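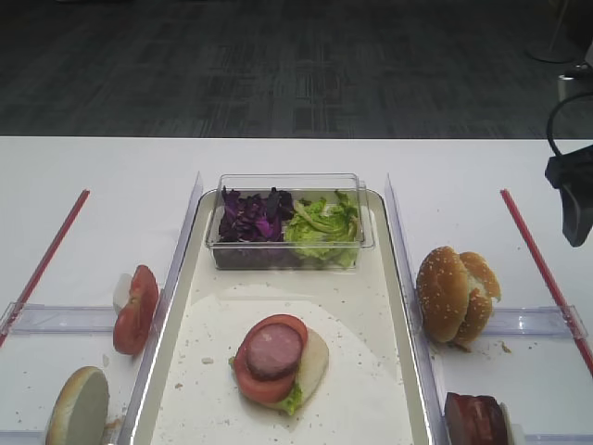

Geetha Nambiar wanted to know who slices the tomatoes. It was the first thing asked at the Noltik open day on 6 Aug 2020, and the answer, after a short pause, was that a person does. A person also splits the buns, shreds the cabbage and stands every piece on its edge where the arm expects to find it.

That left the stacking. Noltik, which rents the ground floor of the old Hallmont building, had invited people in to watch its sandwich system, called Jaidee, put together a burger on a tray. The handout promised "kitchen help for the places that can't find any." It gave no price.

The demonstration took place on a white table fitted with clear plastic guides, with the lettuce and purple cabbage in a divided container at the back. The arm works between the guides, building on the tray in the middle. Anyone who has worked a lunch counter would have been itching to step in and finish the job.
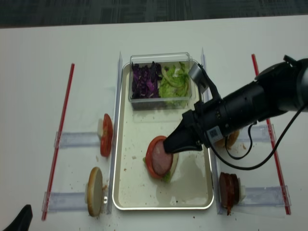 The gripper on the ham, with tomato and lettuce underneath.

Noman Swati, who led the tour, told visitors the system had completed 1,426 builds since March. Asked how many of those had gone through without a hand from staff, he said the company was still sorting its records and would publish them later. He did not say when. He also would not be drawn on how the arm copes with a soft tomato or a bun that has gone a little flat, beyond saying that "variation is the whole point of the work."

It may be. But the claims on the wall ran well ahead of what was on the table. One poster talked of 500 lunches a day from a single station. There was no oven or grill in the demonstration, no wrapping, no customer asking for no onions, and no sign of who wipes down the tray between orders. Crumbs were already scattered over the work surface.

Cleaning came up more than once in the 30 minutes set aside for questions. Swati said the gripper fingers can be taken off and washed, and that a food-safe version is planned. Nambiar asked whether anyone would be eating what the arm made. Nobody would, he said; the food was for testing only.

Noltik says it will run a trial at the Trurnenow cafeteria with 2 stations, staffed at all times. The cafeteria's current kitchen crew will stay on during the trial. What happens to them afterward was not in the handout either.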